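The Trouble With White Tables

When the map repair room at Rekcombe was refitted, the order called for white tables. White was the usual choice. It shows dirt, it matches other furniture, and it sends light back into a room that has few windows. Within one winter the staff had covered most of the tables with whatever they could find: blotting paper, gray board, an old curtain.

The complaint was glare, though the readings did not suggest a problem with the lamps. A meter laid flat on the main bench gave 860 lux with the task light on and 400 with the ceiling fittings alone. Both values were inside the range the designers had planned for. The meter measured the light arriving at the bench. The people sitting there were looking at the light coming off it.

The two quantities are tied together by reflectance, the share of incoming light that a surface returns. A clean white surface returns most of it. Dark brown card returns much less. Under the same lamp, the two differ in luminance by several times, and the eye sets its sensitivity according to the whole field in view. Put an aged sheet of paper on a bright table and the paper looks darker than it is. Faint pencil lines, which differ only slightly from the paper around them, become harder to find.

Turning the lamp down does not fix this. Paper and table dim together, and the ratio between them stays the same. Turning it up has the same limitation and adds heat. The ratio changes only when one of the two surfaces changes, and the map cannot be the one.

Gloss is a separate matter. A surface can be dark and still give a hard reflection of the lamp if its finish is smooth. Lacquered tables are the common case. The reflection moves when the reader's head moves, so a worker leans to one side to avoid it and stays there for the rest of the afternoon. Matte finishes spread the same light over a wide angle. They also hold dust in the texture, and a room that handles loose pigment has to decide how much cleaning it will accept.

Rekcombe tested 7 covering materials over the following months. Each was placed under the same lamp with the same damaged estate map on top. Staff traced the field boundaries they could see and compared the tracings with a survey copy. Black felt came out badly. It removed the glare from the table but made the edges of the map look bright, and torn fibers at the margin were lost against it. It also shed. The best tracings came from the middle of the range, where the covering was a little darker than the paper and close to it in hue.

Only 2 materials were kept. One was a gray-green board supplied by Darnine, used for recent maps on white stock. The other was a brown sheet from Tuhumury, used for older maps that had yellowed. Neither was made for the purpose. Both had to be trimmed to size and checked for dye transfer with a damp swab before anything was laid on them.

The dye check deserves more attention than it usually gets. A covering that is stable when dry may release color under a humidified sheet, and repair work often involves moisture. Teltholm, which runs a smaller room for printed charts, rejected its first covering for this reason and went back to bare tables for a season. Its present arrangement uses a clear film between the covering and the work. The film is wiped daily and replaced when it clouds, and it brings back some of the gloss that the covering was meant to remove.
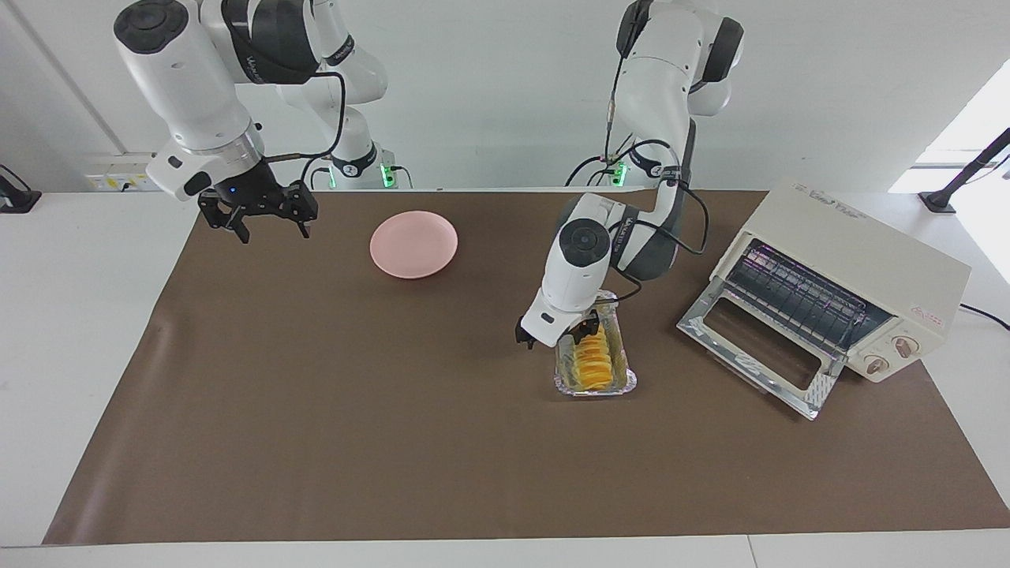
Coverage is the remaining question, and both rooms settled it by trial. A covering cut to the size of the map leaves a bright band right beside the edge being repaired. One that runs the full width of the table is awkward to lift and traps grit underneath. A large brown mat that covers most of a white tabletop is a fair compromise: the strong contrast is pushed toward the outside of the worker's view, and the exposed white still shows spilled pigment. At Rekcombe the mats are turned over every Sunday and the tables washed underneath. The lamps have been left as they were.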